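寝室の色温度と遮光をどこまで数値で決めるか 住宅照明設計者に聞く

住宅の寝室照明は、居間や台所に比べて設計の優先順位が低い。天井中央に一灯を置き、壁のスイッチで入り切りするだけの構成が今も多数を占める。照明設計事務所トダンセ(Todance)で集合住宅を担当するジュディテ・バロス氏は、この慣行を見直す立場をとる。2月に事務所で話を聞いた。

バロス氏がまず挙げたのは、寝室で必要な照度が時間帯によって大きく違うという点である。「就寝前、夜中の歩行、起床後の身支度では、求められる明るさの桁が違います。一灯で全部をまかなうと、どの時間帯にも合わない値になります」。同氏の設計では、寝室の回路を最低でも二つに分ける。全般照明と、床に近い位置の低照度照明である。読書や机作業がある部屋では、これに手元用の回路を加える。

回路を分けると配線費が増える。この点について同氏は「新築なら差は小さい。問題は改修です」と答えた。改修では壁を開けずに済む範囲が限られ、既存の引掛シーリングから分岐する方法か、コンセント側で器具を足す方法のどちらかになる。同氏は後者を先に検討するという。天井裏の状態が図面と一致しない物件が多く、工期の見積もりが立てにくいことが理由である。

現在手がけているのは、プレシャム(Plesham)地区にある賃貸棟の改修で、対象は23戸。そのうち14戸は寝室と仕事場を一室で兼ねている。「寝室に机が入ると、光源の位置がほぼ机で決まってしまいます。ベッドに横になった人の視線から見て、机の灯具の発光面が直接見えないこと。これが最初の条件です」

検討は三次元モデル上で行う。家具の寸法を入力し、横臥時と座位の二つの視点を置いて、発光面が視野に入るかどうかを判定する。同氏によれば、判定そのものは単純で、時間がかかるのは家具配置の場合分けのほうだという。入居者が机をどの壁に寄せるかは設計側で指定できない。そこで、配置を11通りに絞り、そのすべてで条件を満たす灯具の高さと遮光角を求めた。
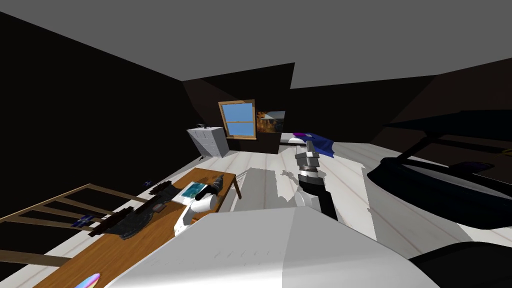
机とベッドを置いた寝室のシミュレーション画面

モデル計算の限界についても尋ねた。バロス氏は寝具と衣類の扱いを挙げる。「布は反射率の幅が大きい。濃い色の掛け布団に替えるだけで、ベッド周辺から天井へ返る光は減ります。初期の検討では中間的な反射率を一つ入れておき、最後に明るい側と暗い側で計算し直します」。壁と天井の仕上げは仕様書で固定できるが、布はできない。したがって、布の反射に頼る間接照明は賃貸では採用しない方針である。

色温度については、同氏の見方は慎重だった。夜間は低い色温度がよいとする説明は広く流通しているが、同氏は照度の管理を先に置く。「色温度だけ下げても、机の上が明るすぎれば就寝前の条件としては良くない。調色機能に予算を使う前に、調光の下限を確認してほしい」。調光の下限とは、器具がちらつきや消灯を起こさずに維持できる最小の出力を指す。カタログに記載がない製品もあり、その場合は実機を取り寄せて測る。

測定を受け持つのは、同事務所のリゴベルト・タピア氏である。暗室に器具を吊り、出力を段階的に下げながら波形を記録する。「調光器と器具の組み合わせで結果が変わります。器具単体の数値を見ても判断できません」とタピア氏は話す。今回の改修では、バニュエロス(Bañuelos)の壁付調光器を前提に候補器具を比較し、下限付近で出力が不安定になったものを除外した。残った候補のうち、発光面が奥まった形式のものを机用に選んでいる。

窓側の遮光も照明計画に含まれる。遮光等級の高い生地を使っても、上部と左右の隙間から光が入れば室内は暗くならない。バロス氏はカーテンレールを窓枠より外側まで延ばし、上部に覆いを付ける。覆いの奥行きは生地のひだの厚みで決まるため、生地の選定を後回しにすると寸法を直すことになる。以前の物件では発注後に生地が変わり、覆いを作り直した。「図面の上では数センチの話ですが、現場では大工と内装の工程が入れ替わります」

スイッチの位置について、同氏は枕元と出入口の双方から全般照明を操作できる構成を標準とする。ただし賃貸ではベッドの位置が定まらず、枕元側を壁に固定しにくい。採用したのは、電池式の無線スイッチを入居者が任意の場所に置く方式である。電池の交換時期を管理側がどう把握するかは未解決で、管理会社と協議を続けている。

足元の低照度照明には人感センサーを使う。検知範囲をベッド上まで広げると、寝返りで点灯する。同氏は検知部に覆いを付け、床から膝までの高さに範囲を絞る。机の下に足を入れた状態で反応するかどうかは配置によって異なり、モデルでは十分に再現できなかった。この項目は、先行して工事を終えた住戸で確認している。

入居者への説明資料も事務所が作る。調光の操作方法に加え、灯具を動かしてよい範囲を平面図で示した。「設計値を守ってもらうための資料ではありません。机を移したときに、灯具をどちらへ向ければよいかが分かれば足ります」とバロス氏は説明する。図の文字を大きくしてほしいという要望が管理会社から出ており、次の版で改める予定である。

残る住戸の工事は、調光器の納品を待って再開する。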